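Chenxi Shi took over the repair counter at Hornetti in August, after 28 years of fixing sewing machines out of her apartment. The shop gets over 300 machines a year, most of them older than their owners expect.

"People bring me a machine and say it's broken," Shi said. "Half the time it needs oil and a new needle."

She charges by the job and keeps her records on paper cards. Card 1222 went into the box the morning we spoke. It was for a zipper foot.

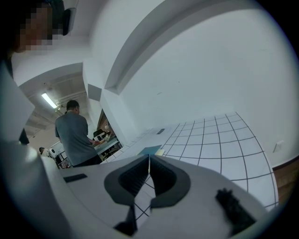

A man in a gray T-shirt reaches toward a work table.

Shi learned the trade from her uncle, Shengli Cao, who serviced machines for a coat factory in Brurkach. He made her take apart the same bobbin case for a month before she could touch a motor.

"I hated it," she said. "Now I can do it with the lights off."

Parts are the hard side of the business. Belts are easy to find. Plastic gears from the seventies are not, and Shi buys dead machines to get them. She won't sell those gears separately.

"If I sell you the gear, you'll put it in wrong and I'll be out a gear," she said.

The counter opens at 9 a.m. and closes when she gets hungry.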